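Print this section
E-mail this section

4. Effect of laying posture on the drying of cotton towels

4.1 Materials

All towels were plain-dyed terry cotton with a nominal mass of 400 g per square metre, supplied by Prernov in a single delivery and used as received except for washing. We took 101 towels from the delivery. One had a pulled hem and was kept out of the trials, leaving an even set that could be divided between the two rooms. Each towel was washed three times before its first trial to remove the mill finish, which slows the uptake of water and would otherwise have affected the early readings more than the later ones. Washing was carried out in a front-loading machine with Illo liquid at the dose given on the bottle. No softener was used at any stage. Spinning was fixed at 1000 revolutions per minute.

After spinning, each towel was weighed on a Pamus bench balance and the mass compared with its conditioned dry mass. The difference is called the retained water in what follows. Towels whose retained water fell outside the limits set in Section 3 were rewetted and spun again.

4.2 Postures

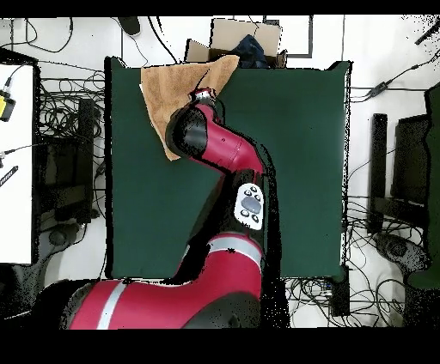

Earlier work on household drying has mostly dealt with towels hung from a line or rail, where both faces meet the air and water can drain towards the lower hem. Towels put down on a bench, a bed or the side of a bath are treated as a minor case, although in the survey reported by Pruvost (Section 2) this was the commonest way of leaving a towel between uses. We therefore defined three postures: flat, with no part of the cloth lying over another; folded, with a single fold across the middle; and dropped, in which the cloth is let fall and is not straightened. The dropped posture is the hardest to describe in words. Figure 4 shows the features by which it is recognised: the upper edge of the light brown towel is crumpled and one corner is folded and hangs down. Crumpling of this kind gives a mixture of single and multiple layers within a short distance, so that a single figure for thickness has little meaning. For the calculations in Section 5 we use instead the share of the cloth area that is open to the air on its upper face.

4.3 Procedure

Trials ran through June in two rooms at the Heydari building, both facing north and both without heating. Windows were kept shut. Air temperature and humidity were logged at bench height, and any trial during which the humidity moved by more than five points was repeated the next day. Towels were laid out at 8 in the morning and weighed hourly until two successive weighings agreed to within one gram.

Lifting a towel for weighing disturbs its posture. With flat and folded towels the effect can be ignored, because the cloth is easily returned to its former state. Dropped towels cannot be put back in the same way. Each was for this reason laid on a light tray at the start of the trial and weighed together with it, the mass of the tray being subtracted afterwards.
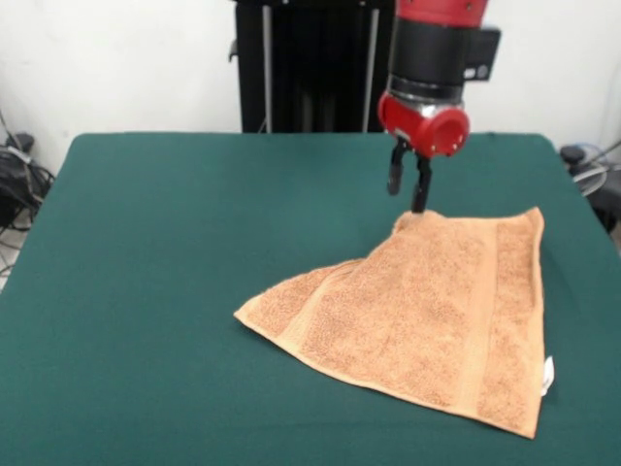 The trays themselves take up a little water on their upper side. To allow for this, each tray was wiped and weighed alone at the end of the day, and the correction was spread evenly over the readings for that trial. The correction was small in every case and did not alter the order of the postures. A total of 1552 readings was kept after the repeated trials had replaced the rejected ones.

4.4 Results

Flat towels reached constant mass first, followed by folded towels. The dropped towels were the slowest as a group and also the most varied. Some dried nearly as quickly as the folded ones, while others still held water at the fold when the building closed at 6 in the evening. These last were entered as unfinished and are left out of the mean drying times, so the means for the dropped posture are lower than the true values.

Plotted against time, the loss of mass in flat towels is close to a straight line until little water remains. In the other two postures the line bends early. The bend marks the point at which the open upper layers are nearly dry and the remaining water has to pass through them from the layers beneath. Differences between the two rooms were within the scatter of the readings, and the results are pooled from this point on.

Print this section
E-mail this section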